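Kemero, back bar: the two-arm station

Kemero's hotel bar in Nurnmont has had a two-arm robot station behind the service counter since May. It handles clearing and wiping between rounds on test shifts, and the bar staff have had their say on how the rota and the job have changed. Last updated June 23, 2024.
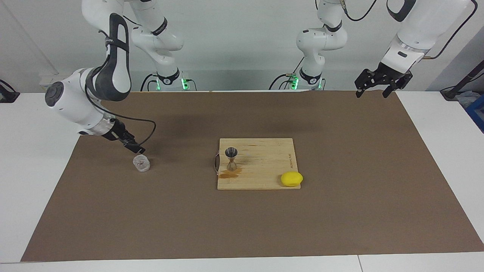
Marina Papadakis wrote in after the first gallery went up. She said she was glad to be rid of the late wipe-down, but that it used to be the only part of the night when two people stood side by side and talked. She wants the time given back as a proper break and not swallowed by more orders.

Glass, jigger and board, with brown liquid spilt on the wood. Small spills like this one take up a good deal of a bartender's evening, and they are the work the station was bought for.

The brown paper mat marks out the working area between the two arms. Staff set the items down on it and step back before a run begins. New starters are shown this on their first shift, along with the stop button.

What has changed on the rota

The closing shift is now 9 hours, with the last part spent on stock and restocking. Staff logged 124 test runs up to the end of May and wrote up each one on a paper sheet. Evanthia Pappas keeps the sheets and has asked for the writing-up to be counted as paid time, which was agreed.

Nobody's hours have been cut. Two people have moved from clearing to serving, and one of them has asked to move back. The request is still open.

Training takes one afternoon. It covers starting and stopping a run, what to do if a glass is dropped, and who to ring at Gorent, the firm that looks after the arms. Broken glass is still picked up by hand, with gloves, and the station stays off until the counter has been checked.

Comments from staff can be left in the book by the cellar door. The next set of pictures will cover the breakfast counter.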